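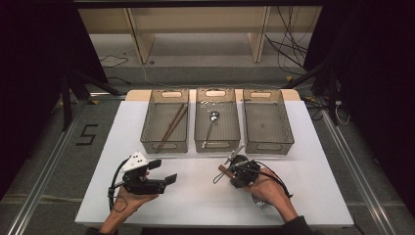

# Wilach Household Water Readings

Search this site
Search
All files
Clear

Monthly cold water meter readings from homes in Wilach and the lower part of Virbridge, with a few facts on each home. Put together so that people could compare their own use with that of similar homes nearby.

Version 2, Thursday, July 16, 2020

## What is in it

There are 46 homes. Each has a row for every month it took part. Most joined in October and stayed until the end, but a handful came in later, so the number of rows per home is not the same.

Files:

- readings.csv: one row per home per month
- homes.csv: one row per home
- notes.txt: anything a household wrote next to a reading, lightly edited for spelling

Version 1 had everything in a single file. If you have a script that expects that, join the two tables on home_id and you will get nearly the same thing back. The column called "type" is now "home_type".

## Columns in readings.csv

- home_id: a made-up code, not based on the address
- month: year and month, as 2020-03
- reading_m3: the figure on the meter, in cubic metres, whole units only
- days: days since the previous reading
- litres_per_day: worked out from the two readings, multiplied by 1000 and divided by days
- flag: blank, E, M or L

E means the household estimated the reading. M means the meter was changed that month and litres_per_day has been left empty. L means a leak was reported. Rows flagged L are kept as they came in, and if you want typical use you should drop them first.

## Columns in homes.csv

- home_id
- home_type: flat, terrace, semi, detached
- people: number living there at the start
- garden: yes or no
- bath: yes or no
- dishwasher: yes or no
- washer: yes or no
- meter_make: as written on the form

Where people moved in or out part way through, the change is in notes.txt and not in the table. Sorry, this is awkward if you are working out use per person.

## How the readings were taken

Households read their own meters and sent the figure in on a paper form or by email. They were asked to read it on the first of the month. Many did it a few days either side, and that is what the days column is for.

Only the black digits were asked for. The red ones were sometimes sent too. Where a reading was plainly too large to be right, it was checked with the household and corrected. Readings that could not be checked were taken out.

## Known problems

1. Bisten meters show the serial number directly under the dial, and in early forms some people copied that down instead. All the ones we know of have been removed.
2. Spring 2020 use is higher than it would normally be, as people were at home all day. Don't treat those months as an ordinary spring.
3. Flats are thin on the ground here. Many flats in Wilach share one meter for the building and could not join.
4. Because meters are read in whole cubic metres, a single month for a one-person home can be out by a fair bit. Use three months together if you can.
5. Homes with a water butt were not asked to say so. The garden column is less useful than it looks.

## What it should not be used for

The homes were not picked at random. They are people who saw the notice and were willing to go out to the meter every month, and they probably use less than their neighbours. Please don't quote the average as the average for the area, and don't use it to argue with a bill.

## Privacy

Street names, account numbers and email addresses are not in any of the files. In notes.txt, remarks that would give away a home have been cut. If you took part and want your rows removed, write to the address on your form and quote your code.

## Licence

Free to use and share. Please say where it came from and which version you used.

## Comments

**bognár_allotment**
Is there any chance of a column for outside taps? We have a garden but never water it from the mains.

**K. from Virbridge**
My May figure is blank and I definitely sent it.

**wilach data**
K., your meter was changed in May, so the row has flag M. The reading itself is there, only the litres are empty. Outside taps may go on the next form.

**halfpint**
The join on home_id gives me 15 more rows than version 1 had. Is that right?

**wilach data**
Yes, those are late forms that were added for this version.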